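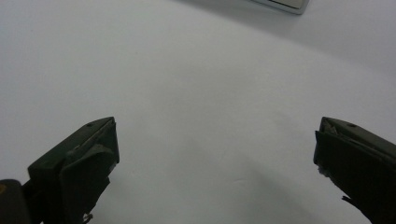 Home Ask Browse Tools Sign in

Olside Household Help > Furniture and surfaces

Matt white table top, grey marks, and it's going shiny where I scrub

Posted 19 October 2025 by Poonam Awasthi

Hi all, quick one as I've got to get out the door but it's driving me mad.

We've got a plain white table top in the back room, the Pleteneo one, 593 mm deep. Completely plain. No grain, no pattern, no edge trim, just matt white that rolls over at one side. It gets used for everything. Wrapping parcels, homework, my sewing machine, sorting the post, shopping dumped on it.

Two problems really.

First is grey marks. Not dirt exactly, more like pencil that's been rubbed in. Short lines, a few longer ones, mostly in the middle where things get pulled across. Washing up liquid does nothing. Hot water does nothing.

Second problem is my own fault. Went at the worst one with a white magic sponge thing and the mark came off, brilliant, so I did the next one and the next. Then the light came in low in the afternoon and there's a shiny patch in each place. You can't see them straight on at all. Get down to table height and look towards the window and there they are, like somebody's wiped it with butter.

So

- what takes the grey off without making it shiny
- can I get the shiny bits back to matt
- is there any coating I can put on it, or is that asking for trouble

Also is it paint or is it laminate? How do you tell. No booklet. Bought second hand, 80 quid with two trestles, and the man didn't know either. It has a curved edge rather than a square one if that helps, and I can't find a join.

I'd like to keep it white and flat looking, that's the whole reason I bought it. I photograph the cushion covers on it to sell, and a shiny patch shows up terribly. Don't want a tablecloth. My sister has already suggested a tablecloth.

Ta

Poonam

Javitz

Right, first thing, stop with the sponge. They're a very fine abrasive, that's how they work. On a gloss top they dull it, on a matt top they polish it. Same thing happening both times, knocking the surface towards somewhere in the middle.

Grey marks are nearly always metal. Cheap pan bottoms, laptop feet with the rubber gone, scissors, buckles, the bed of a sewing machine. The white surface is harder than you'd think and it takes a bit of the metal off, like a pencil on paper. So it's sitting on top and it's not a scratch. Run a fingernail across. If the nail doesn't catch you're fine.

Is it paint or laminate or something else. Tests, all done underneath or on the back edge:

Dab of meths on a cotton bud, hold it there for a count of ten, wipe. White on the bud means paint, probably water based. Stop there and don't use meths anywhere on it.

Tap it. Not very scientific but laminate on chipboard gives a dull knock, and a painted solid board is a bit livelier. Solid acrylic type stuff feels cold and sounds dead.

Look underneath at where the curve finishes. If it's foil wrapped or postformed laminate there'll be a line where the covering stops and you can see board. If it's paint there's often overspray, or a soft edge with no line at all. You say you can't find a join but did you look right under? Most people look along the front.

If it isn't paint, this is what I do for the grey:

Cream cleaner, the ordinary sort, tiny blob on a WET soft cloth. Not a dry cloth, not a scourer, not the green side of anything. Let the cream sit on the mark for a minute first. Then go over it lightly, straight lines not circles, three or four passes, rinse, look. Most of it will have gone. Repeat instead of pressing. It's the pressing that shines it up.

Bicarb paste gets recommended everywhere. It does work but people make it too dry and then it's gritty. If you use it make it like single cream.

For the really stubborn ones a bit of the cleaner they sell for ceramic hobs, same method. It's finer than the bathroom stuff. Try underneath first.

If it IS paint then don't do any of that, use a pencil rubber. A white plastic one, clean. Sounds daft, works about half the time. Brush the crumbs off, don't wipe them.

Shiny bits. If it's laminate you cannot properly get them back. Sorry. The matt is a texture pressed into the top layer and you've flattened it. You can sometimes make the whole thing even by doing all of it, but then you've got a satin table. I wouldn't.

Sometimes what looks like shine is only leftover residue though, so before you give up wash it twice with plain warm water with a splash of white vinegar in, dry with a clean tea towel, and look again in the same light. I've had ones that vanished completely. Definately do that first.

Coating, no. Anything in a bottle that says protects and nourishes is silicone or wax, and it'll go patchy on matt and you'll never get it off.

Poonam Awasthi

Thanks Javitz, done the meths thing on the back edge, bud came up clean. Looked right under and yes!! there is a line, brown board after it. So laminate I suppose. Fingernail doesn't catch on any of the marks bar one.

It's the sewing machine, isn't it. I drag it. The feet are bare metal on one side, the rubber came off in April and I meant to glue it.

Vinegar wash done twice. Two of the shiny patches have gone, or I can't find them now anyway. One is still there and it's the big one where I was cross.

Will try the cream tonight.

Yakubu

I'd mostly go along with the above but I'd disagree about it being hopeless on the shiny patch.

Did a white desk for my son. Same sort of thing, matt laminate, one polished bit the size of a saucer where he'd had at some ink. What I did was 1000 grit wet and dry, used very wet, wrapped round a bit of flat foam, NO weight on it, just the weight of my hand. Couple of strokes in one direction and then wipe and look. It takes the gloss off. It isn't the same as the original finish and if you rub your palm over you can feel it's a different place, smoother or rougher I couldn't tell you which. But by eye, sitting at it, you'd not spot it.

Warnings

Practise underneath?? Except there's no laminate underneath on yours, it's board. So practise right at the back corner, somewhere the wall covers.

Don't do the curve. The covering is bent round there and you can't keep the foam flat on it, you'll end up sanding a stripe. I did a stripe.

Stop early. If you go through the top layer there's a brownish bit underneath and that's that, no coming back.

Don't use it dry. Don't use a finer paper thinking it's gentler, the finer stuff polishes, so you'd be making it worse.

As for the one your nail catches on, that's a scratch with metal in it. Clean it out with the cream and a soft toothbrush and then leave it. People will tell you to fill it with white wax crayon from the DIY place. There are a hundred whites. Yours has probably got a touch of blue or grey in it, most of the flat ones have, and the crayon will look like custard next to it. A clean pale scratch shows less than a filled one.

If you really want to fill it take something to compare with, in daylight, not under the shop lights. I bought three before I gave up.

For the sewing machine get the stick on felt pads, but put a mat under it as well. Felt picks up grit and then you're back to scraping. A bit of cork tile does me. Cut it smaller than the base so you don't see it.

For the cushion photos - could you not just turn the table round so the bad bit's behind you? If it's free standing on trestles the top should lift off and spin. Check first whether it's screwed down. And move it so the window light comes from the side rather than from opposite you, it's light coming towards you that shows up a shine. Costs nothing anyway.

Poonam Awasthi

Cream has taken nearly all the grey off!! Hob one on the last two. Straight lines, not pressing, kept reminding myself out loud.

Haven't dared do the wet and dry yet. Got some from the box in the garage but the number's worn off the back so I'm not risking it, will buy a fresh sheet.

Top's not screwed, just sitting on the trestles, which is a bit alarming now I think about how much fabric I've had on there. Turned it round. Curve's at the wall now and the shiny patch is at the far end under the lamp, where I don't photograph. Flat edge is at the front and it's not as nice on the wrists but never mind.

Cork under the machine, done. Used an old place mat.

Javitz

Glad it shifted. On the wet and dry, fair enough, Yakubu's had it work and I've seen it go wrong, so corner first and be ready to leave it. Put a couple of screws up through the trestles into the board while you're at it - check the length first, they mustn't come through the top!

538 views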